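Pilling (textiles)

Pilling is a surface defect of textiles in which loose fibers work their way out of a yarn, tangle together, and form small balls, called pills, that stay attached to the fabric by a few anchor fibers. It affects knitted goods more often than woven goods. Pilling changes the look and feel of a fabric but usually has little effect on its strength until wear is advanced.

Formation

Pills form in stages. Rubbing first draws fiber ends out of the yarn, producing a layer of fuzz. Longer fuzz fibers then tangle under continued rubbing. The tangles tighten into pills, and in the last stage the anchor fibers break and the pills fall away. In weak fibers the last stage keeps pace with the others and the surface clears itself. Strong fibers such as polyester and nylon hold their pills much longer, and blends of a strong and a weak fiber often pill worst.

Contributing factors

Short fibers pill more readily than long ones, as a given length of yarn contains more free ends. Low twist, loose stitches, and a brushed finish have a similar effect. Pills may pick up lint of another color, which makes them easier to see. On garments, the usual sites are the underarms, the cuffs, the sides of the body, and any area rubbed by a bag strap. On bedding, pilling is concentrated where the sleeper's feet and shoulders move. 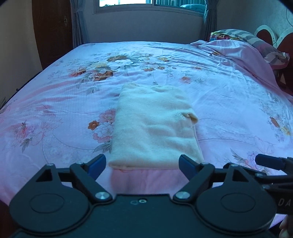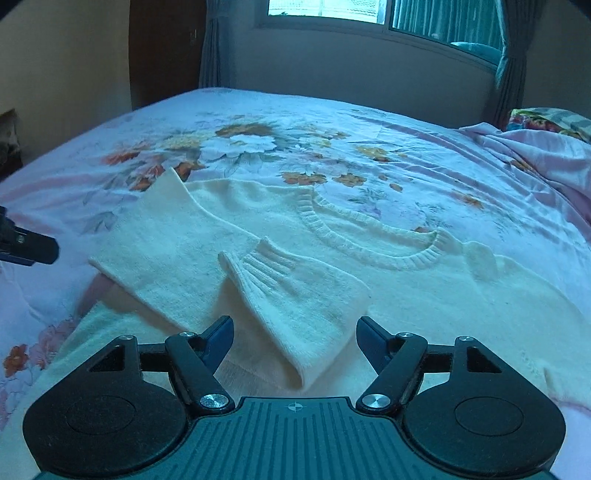

Seung-woo Kang

Terry cloth behaves differently from flat knits. Its loops can catch and pull, and new towels shed loose fiber in the first washes, but cotton terry tends to lose this fiber as lint before firm pills develop.

Testing

Laboratory tests rub or tumble a specimen for a set time and compare it with graded photographs. Grades commonly run from 5 (no change) to 1 (severe pilling). Grading is visual, and results from different machines are not directly comparable. In a trial at the Okach mill, Byung-chul Kang graded 100 knit specimens after tumbling and again after 14 wash cycles. Specimens in the Skovar blend fell to grade 3 or lower, while those in tightly twisted Prundness wool did not.

Prevention and removal

Mills reduce pilling by raising yarn twist, singeing the surface, or treating cotton with enzymes that weaken protruding fibers. At home, garments may be turned inside out, washed on a gentle cycle, and kept apart from rough items such as denim. Existing pills can be cut off with a fabric shaver, a comb, or a pumice block. Pulling them by hand draws out more fiber and can restart the process.

See also: Abrasion resistance; Napping; Snagging; Yarn twist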